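Buenas prácticas en la recogida de demostraciones: por qué la norma debe empezar por el objeto

Las entidades que adquieren datos de manipulación para entrenar robots exigen hoy garantías detalladas sobre el equipo: calibración, sincronía, estado de los sensores. Sobre los objetos manipulados, en cambio, los pliegos apenas contienen una línea. A juicio de quien suscribe, esa desproporción debe corregirse en la próxima revisión del protocolo Srithong.

El texto vigente, adoptado por Jider y Fladbridge para sus campañas domésticas, pide un mínimo de 200 demostraciones por tarea y admite que el inventario se limite a la categoría de cada pieza. La última entrega de Flurkimico reunía unas 685 secuencias clasificadas bajo el epígrafe «artículos varios». Con semejante etiqueta, ningún auditor puede determinar si dos secuencias son comparables.

Daranee Sangkhawat, ponente del grupo de revisión, ha propuesto una ficha por objeto con 3 campos obligatorios: rigidez, superficie y partes salientes. Se ha objetado que la medida encarece la preparación. La objeción es atendible, pero el coste recae una sola vez sobre cada pieza y se reparte entre todas las sesiones en que esta interviene.
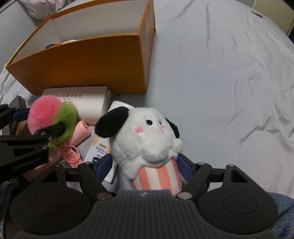 La categoría comercial de un objeto dice muy poco acerca de cómo debe sujetarse. «Juguete» sirve para un bloque rígido y también para un peluche blanco de orejas negras, tomado por los costados entre dos almohadillas azul oscuro; un pompón de pelo largo, rosa y verde, plantea a su vez otra cuestión, pues el pelo dificulta fijar dónde empieza el contacto. La ficha debería recoger tales diferencias antes de la primera toma.

Conviene, asimismo, que la norma regule la superficie de apoyo. Una tela con pliegues y un tablero liso no son condiciones equivalentes, y el protocolo las trata como si lo fueran. Se propone que ambas se declaren por separado y que el plazo de adaptación para los proveedores concluya en diciembre.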